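Finale night at home: which tips are worth the bother

Every time a big competition show reaches its final, the same party advice does the rounds. Dip stations, themed napkins, a printed ballot for each guest. I have hosted most of the finals our lot cares about, from baking to ballroom, and I've tried a good deal of this advice in my own kitchen. Some of it works. A fair bit seems to have been written by people who watch television alone.

Get the room right first

The usual line is that you should dim the lights "for atmosphere". Try eating a bowl of noodles in the dark on a pale sofa and tell me how it went. Leave one lamp on behind the seats, pointing at the wall, so it doesn't show up in the screen. If you can see the bulb reflected in the telly, move the lamp and not the telly.

Cushions on the floor are fine for anyone under 30 and for about one episode. Bring the kitchen chairs through before people arrive, because they won't ask for them.

Popcorn

You do not need a machine. Emrys Parri bought one, used it for two finals and now keeps it on top of a wardrobe. A heavy pan with a lid does the same job. Put in enough oil to coat the bottom, drop in 3 kernels, and when they have all popped add the rest in a single layer. Shake it now and then. Take it off the heat when the popping slows down.

As for the trick of salting the oil first, I can't taste any difference. Fine salt at the end sticks well enough if the popcorn is still hot. Flavoured shake-on powders are mostly salt with a picture of cheese on the tub.

Cover the table

Disposable plastic cloths get recommended everywhere and I don't see why. They slide, they cling to your arms and they wrinkle under every plate. Smooth brown paper does a better job. Run it the full length of the table, fold it under at the ends and tape it underneath. You can write the scores on it, too — it saves hunting for those printed ballots.

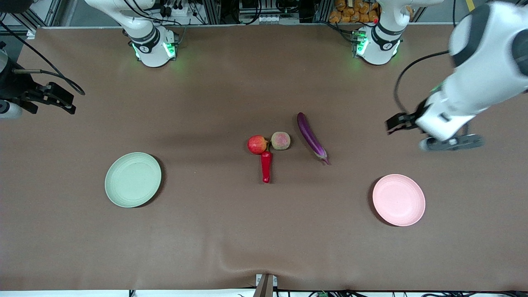
Food that can wait

Live finals overrun. Anything that has to come out of the oven at 9 o'clock will come out during the result, and you will miss it. Cook before the programme starts or serve it cold.

Slow cookers are praised to the skies for this. They are good for keeping chilli warm and not much else. Keep meatballs in one all evening and they go soft. If you are keeping food hot in the oven instead, set it to 70 and put a lid or foil over the dish, and check that the middle is properly hot before you serve it. Old oven dials are not to be trusted, mine least of all, so a cheap oven thermometer is one gadget I will stand up for.

Cut fruit and veg can be done in the afternoon and kept in the fridge in a covered tub. Apples brown whatever you do. Lemon juice slows it and makes them taste of lemon.

Spills on the sofa

White wine on red wine is the tip that refuses to die. All you get is a bigger damp patch and less white wine. Blot with a clean cloth, dab with cold water, blot again. Check the label on the cover before you use anything stronger, and try it at the back first. Nuala Heffernan swears by fizzy water, and I suspect it is the blotting that does it.

Greasy marks are different. A drop of washing-up liquid in cool water will shift most of them from a washable cover. Get to them the same evening if you can stand to.

Sound and subtitles

Turn the subtitles on if there are more than four of you. Somebody will talk over the judges. On a live show the words lag behind, which annoys people for ten minutes and then they stop noticing. Before you spend money on a speaker, look in the sound menu for a speech or voice setting. It costs nothing, and on my set it helped more than the soundbar I borrowed from Rizwan Rana.

Clearing up

Put a bin bag where people can see it and a washing-up bowl of hot soapy water in the sink for the forks. Glasses by hand, the rest in the machine. Leave the popcorn under the sofa cushions until morning, when you can see what you are hoovering.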